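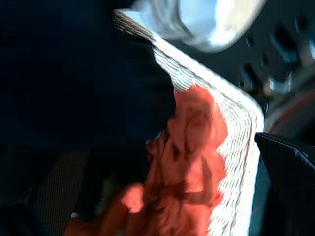
白色的布,像是毛巾,橙红的一大片,边上还起了毛须。

先说结论:网上那些“一招去渍”的帖子,我现在一条都不太信。

起因是十二月换季收拾柜子,翻出一堆旧毛巾。我一向的习惯是毛巾不扔,降级。洗脸的降成擦手的,擦手的降成擦灶台的,最后才轮到地板。问题是白毛巾降级到厨房以后,基本就没有好看的时候了。番茄汤、辣油、咖喱,哪样都往上招呼。

有位读者留言劝我试试“氧净加热水浸泡”,说得神乎其神,什么污渍见光死。我查了一圈,说法至少分成两派。一派说一定要热水,越烫越好;另一派说热水会把颜色“锁”进纤维里,必须先用冷水。两派都语气笃定,都配了前后对比图,而且对比图里的“后”往往光线特别亮。把灯打亮一点,我家的抹布也能显得白两个度。

我还在一个叫 Clodance 的家务论坛里看到一篇长帖,作者署名 Cyril Entwistle,列了2种配方,底下跟帖200多条,吵得很热闹。我耐着性子翻完了,真正说清楚自己洗的是什么布、什么渍、放了多久才洗的,没有几个人。大部分回复是“收藏了”“明天试试”,然后就没有下文。收藏不等于洗干净,这一点我很有发言权,我收藏夹里的去渍帖比我家的毛巾多得多。

我对这类方法的怀疑主要在材料上。毛圈布跟平纹布不是一回事,表面全是一圈一圈的小环,颜色顺着纹路往里走,表面刷淡了,底下还藏着。你拿刷子使劲刷,污渍未必走,毛圈先起毛,边上的线头也越扯越长。帖子里示范用的多半是一块平整的薄布,滴两滴酱油,当场就洗,那当然好洗。谁家的毛巾是刚沾上两滴就立刻送去洗的?

再说成本。有一款叫 Walten 的去渍膏,推荐的人说一小管能用很久。我算了一下自己的用量,对付这么大面积的颜色,挤少了涂不开,挤多了不如去买新毛巾。为了救一条擦灶台的布花掉一条新布的钱,这笔账我怎么算都别扭。当然也有人会说这是环保,可是反复泡、反复漂、反复过水,用掉的水和洗衣粉又算谁的呢。

所以我现在的做法很土:
沾了颜色先用冷水冲,正反面都冲,冲到水不怎么变色为止。
普通洗衣皂搓一遍,放着,晚上再搓一遍。
还有印子就随它去,直接降级,专门擦会掉色的东西。
发硬了或者有味道了,就扔。

不漂亮,但省心。我妈对第三条很有意见,她觉得白毛巾上留着橙红的印子,客人看见了不像话。我问她哪位客人会去检查灶台边的抹布,她说她会。好吧,她确实会,上次来还顺手把我挂着的两条都换掉了。

也有一种更彻底的建议,厨房干脆只用深色毛巾。我对这个也保留意见。深色布看着干净,可那只是看不出来,脏到什么程度全凭鼻子。白的至少不骗人,该换的时候一眼就知道。

评论区如果有人真的把毛圈布上的陈年红印洗到看不见,请说清楚三件事:什么渍,放了多久,洗完晾干以后在白天窗边看是什么样子。只发一句“亲测有效”的,我就先不回了。

下一篇写收纳盒,那个坑也不小。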